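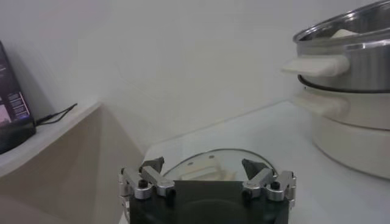
Steel pot over the white base, side handles in line.

Trusden Stacking Cooker, $577

We're awfully fond of this one at Zallar, and have been ever since it joined the range in June! The brushed steel pot has a lovely polished, rolled rim, and it sits on a glossy white base with a dark grey ring between the two. Both halves have a white handle at the side, so it's easy to take hold of (the lower one is a touch wider). Delivery to Lillcombe is $49, or collect from our Sedgwick store. Colour: white.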